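Can a Machine Do It Yet? Frequently Asked Questions
Last updated February 8, 2018

We get the same letters over and over, so the answers are collected on this page. They cover home chores and light shop work. Factory robots bolted behind a fence are a separate subject and have been good at their jobs for decades.

Is there a robot I can buy today that will tidy my house?

No. You can buy a machine that vacuums a floor you have already tidied. You can buy one that mops, after a fashion, and one that mows a lawn if you lay a wire around it. Picking things up and putting them where they belong is not for sale at any price a household would pay, and the versions shown on stage at trade shows in January were not for sale either.

But I saw a video of one doing it.

So did we. Before you believe a video, look for four things. Is it playing at normal speed? Small print in the corner that reads "4x" means a two-minute chore took eight. Is there a cut between the reach and the grasp? Is a person steering the arms from off camera? And does anybody say how many tries it took?

The last one matters most. A machine that picks up a sock once on film may have missed it all morning. Makers are rarely asked, and when we ask, we usually get a second video.

What is so hard about picking up toys?

Toys come in no standard size, weight or stiffness, and they get left in heaps. A wooden block is a fair target: it has flat sides and stays the shape it was. A stuffed animal gives when you squeeze it, sags when you lift it, and looks different from every side. The machine has to decide where the animal stops and the blanket under it begins, which a toddler does without effort.

Then there is the basket. Dropping something into an open container from above is the easy half. Taking one thing back out, with walls on four sides and a gripper that is wider than a hand, is where we see the most trouble.

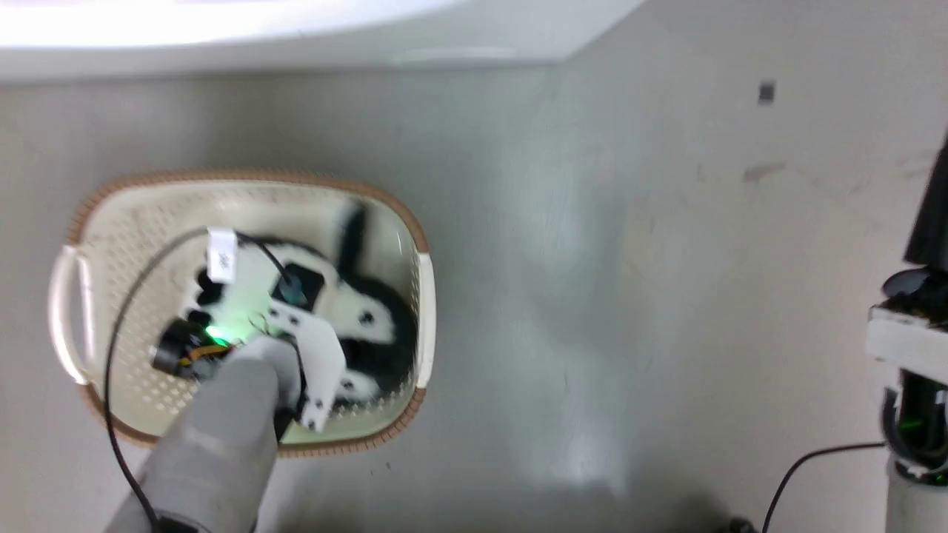
Makers like plush for demonstrations all the same, and you should know why. It doesn't break. It forgives a bad grip, and an arm that comes in a little too low just sinks into the fur. Ask to see the same arm do the same job with a drinking glass, or a bag of oranges. If the answer is "that's on our road map," you have learned what you came to learn.

Would two arms be better than one?

For some work, yes. Folding a towel with one arm is miserable, as anyone who has worn a cast can tell you. Two arms also mean twice the joints to keep in line, twice the cables, and a new way to fail, in which the arms get in each other's way. We would take one arm that works over two that mostly do.

What about laundry?

Laundry is at least five jobs: gathering, sorting, loading, folding, putting away. The washing machine took over the awful part long ago and has never been given enough credit. The folding machines now being promised want you to clip each item on by hand, and they won't take socks, bed sheets, or anything small or inside out. By the time you have done what the machine needs from you, you could have folded the shirt.

I read that the Zasent home robot has a 90-something percent success rate. Isn't that good?

We don't repeat that number because we haven't seen how it was arrived at. What we have seen is Zasent's own demonstration day, where we were allowed to keep a tally. In 158 attempts to pick an item off a carpet and set it in a bin, the machine managed it without help often enough to be interesting and failed often enough that we would not have left it alone with the dog. Several of the failures were counted by the staff as successes because the item ended up "near the bin."

Even if you take the high figure at face value, think about what it means at home. A family puts away nearly 200 things on an ordinary day, counting dishes. If one in 20 goes wrong, that is ten small messes, and you have to find them first.

Does the Torkov arm work in a small shop?

It can, for a narrow kind of shop. The Torkov is a light arm meant for loading one machine with one part, again and again. A reader who runs a three-person metal shop wrote to say he is happy with his. He also wrote that it took 11 weeks to get it going, that he built the tray that holds the blanks himself, and that when the blanks arrive slightly oversize he goes back to doing it by hand.

We think this is a fair account of where things stand. If you make the same thing all week, an arm may pay for itself. If you make something different on Tuesday, you are buying a hobby.

Can it sweep up, sort scrap, or restock a parts shelf?

Sweeping, yes, on a clear floor. Sorting scrap, only with a conveyor and cameras that cost more than a small shop earns. Restocking a shelf is tidying a house by another name, and see the first answer.

Why do you say "without help"? Everybody needs a little help.

Because help is where the money goes. A demonstration has an engineer standing by with a laptop and a red button. Your kitchen won't. When a company quotes you the cost of a machine, ask who comes out when it stops, how soon, and what you pay for the visit. Mellor, which leases cleaning machines to offices, deserves some credit for printing its service terms on the front page of the contract. Read them and you will find that moving the furniture back is your job.

Can't they just learn by watching us?

This is the argument we hear most this year. A person guides the arm through the task many times, the software looks for what the examples have in common, and after enough of them the arm can try it alone. It is a sensible idea and we have seen it produce real results on a single table with a single set of objects.

We have not seen it survive a move to the next room. Change the lamp, the basket or the color of the floor and the arm may start to grope. The people doing the research are mostly frank about this in their papers. It is the sales brochures that leave it out.

Are these machines safe around children and pets?

The light arms are built to stop when they bump into something, and the ones we have touched did stop. A light arm holding a kitchen knife is a different matter, and so is one dragging a power cord across a hallway. We would not run any of the current machines in a room with a child under school age. No maker we have talked to advises it either, if you read down to the warranty.

Should I put down a deposit on the Turkach?

We wouldn't. The Turkach is a tidying robot that has been due "next year" for some time. The deposit is refundable according to the website and refundable "at the company's discretion" according to the terms, and those are two different promises. If it ships and works, you can buy one then, and the second batch will be better than the first.

What would change your mind?

A machine we can borrow for a month, without an engineer, in a house where people live. It should put away a day's toys and dishes, tell us when it can't do something, and leave what it can't do where it found it. It can be slow. We don't mind if it takes all night, provided it is quiet.

We have made this offer to every company named on this page. The offer is still open.

What should I buy in the meantime?

A dishwasher, if you don't have one. More baskets than you think you need, with handles, and low enough for the children to reach. For a shop, good lighting and a cart with decent wheels. Most of the time people hope to save with a robot is being lost to walking back and forth.

Do you take money from any of these companies?

No. We pay our own way to demonstrations and send back anything we are lent. Zasent gave us lunch.

My question isn't answered here.

Use the contact form. Tell us the chore, the size of the room, and what you have already tried. We can't answer every letter, and we can't help with repairs or refunds.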